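Storage in a Narrow Alcove: Hooks, Hangers and a Floor Basket
Interior Fittings, second-year project report
Group: Vandana Pant, Trilok Lodhi, Girish Semwal
Supervisor: Krešimir Kovačević
Submitted 09/09/2024

1. Purpose

The project looked at how much daily clothing can be kept in a closet alcove that is too narrow for a normal hanging rail used front to back. The alcove is in a rented apartment in the Solanki building. The tenant, Bhupendra Awasthi, agreed to let us change the fittings on condition that the side panels were not drilled.

2. Starting condition

The clear width between the side panels is 750 mm at the back wall. Before the project the alcove had a tension rod set between the panels. The rod slipped under load and left marks on the paint. Coats were kept on a chair in the hallway and the bathrobe was kept on the bathroom door, where it blocked the towel bar.

We asked the tenant to list what he takes out of the alcove on a normal weekday. The list had 17 entries, many of them repeats. The bathrobe and one jacket made up most of it. Shirts and trousers are kept in a separate wardrobe and were left out of the study.

3. Options considered

Option A was a new rail with end brackets. It was rejected because the brackets would have to be fixed to the side panels.

Option B was a freestanding Stikberg rack. Its feet took up most of the floor, and the tenant wanted a basket there.

Option C was a pair of wall hooks on the back wall, with garments on hangers. This leaves the panels untouched and the floor free. We chose Option C.

4. Installation

The hooks are dark and the wall is pale, so any error in level shows clearly. We marked a level line high on the wall and checked it twice. The wall is plasterboard. Clernov hollow-wall anchors were used, 4 in total, two to each hook. The first anchor on the left side did not grip and was replaced through a slightly wider hole, which was filled at the rim and touched up.

Total cost was 2382 rupees, including filler and paint. The basket was already owned by the tenant and is not in this figure.

5. Loading

Each hook carries one main garment. The bathrobe is on the left and the varsity jacket is on the right. The robe was first tried on the right, but the tenant reaches in with his left hand and preferred it the other way.

Hangers were used for the jacket because hanging it by the collar pulled the ribbing out of shape in an earlier trial. Spare hangers are a weak point of the layout. There is no separate place for them, so an empty one ends up next to the clothes and sits at an angle against the panel.

The lower part of the alcove needs more attention than we gave it. Long items come down close to the basket, and a sleeve or hem can catch when the basket is pulled out. Raising the hooks further would make them hard to reach. A lower basket from Wastamum was priced but not bought.

6. Results

The tenant used the alcove for over two weeks and reported no movement at the hooks. The hallway chair was cleared on the first day and stayed clear except for one evening with guests. The robe belt was the only complaint, as it works out of its loops and hangs down to one side. A second loop sewn at the waist was suggested. Trilok Lodhi has offered to do this.

7. Further work

A small peg for empty hangers could be added between the two hooks if the tenant agrees to another hole in the back wall. The clearance between hem and basket should be measured with a winter coat in place of the jacket. We did not have a coat of the right length for this in June.
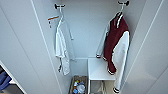 Figure 1. Alcove with bathrobe on the left hook and varsity jacket on the right hook; empty wooden hanger beside the robe.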